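# Clanalberg bench – hand gripper upkeep

24/04/2018

Notes and a picture from the Clanalberg bench, covering the care of the two-finger hand gripper. The tool is held by the operator and carries its own camera, so its pads see more table contact than those on the fixed arm at the Skurneno cell. Most of the work is cleaning and checking. Very little of it is repair.

The pads are the part that wears. Each finger ends in a block with a facing on the inner side, and the facing picks up dust, fibre and anything left on the bench top. Grip falls off slowly and is easy to miss until a light object starts to turn between the fingers. Pads are wiped at the start of a shift with a lint-free cloth, slightly damp, and left open to dry. No solvent is used. The old Cellard facings were attacked by alcohol and came away at the corners; the present ones have not been tested against it and there is no reason to try.
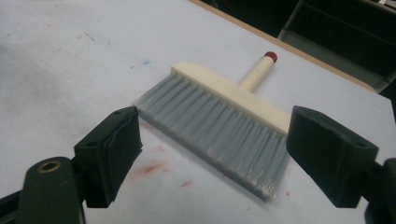

*Fingers open over the hand broom. Small round holes in the pad blocks; brass-coloured threaded insert on the left arm.*

The broom belongs to the set of bench objects used after any pad change. It is an awkward item, with a rigid head and long bristles that give under load. Closing on the bristles shows little about the pads. Closing on the head or the handle is more useful, and both are tried before the tool goes back into use.

Pad change, in the order used at Clanalberg:

1. Open the fingers fully and lock the trigger.
2. Remove the left pad block first. Keep its fixings apart from those of the right.
3. Check the seam between facing and block for lifting. A lifted edge means a new facing, even if the surface looks sound.
4. Brush out the seat and refit by hand. Do not use the power driver.
5. Close slowly on a strip of paper. It should drag evenly along the full face.
6. Run 100 open-and-close strokes with nothing held, then repeat the paper check.

Threaded inserts in plastic need care. They hold well in a straight pull but will turn if a screw is started crooked, and a turned insert normally means a new arm. Start each screw by hand for the first few threads. If it binds, back it out – do not force it.

The stroke counter read 3366 at the last pad change and is not reset. The difference is written on the card kept with the tool. The previous set of pads lasted 238 strokes, which was short, and was put down to a poor batch of facings. Spares now come through Kyriakidis and are stored flat, face up, with the backing left on until fitting.

The bench top is wiped down between sessions. Older marks that do not lift with water are left alone, as scouring roughens the surface and the grit ends up in the pads. The top was last replaced in December.

Next check is due with the calibration of the finger opening. Card to be updated then.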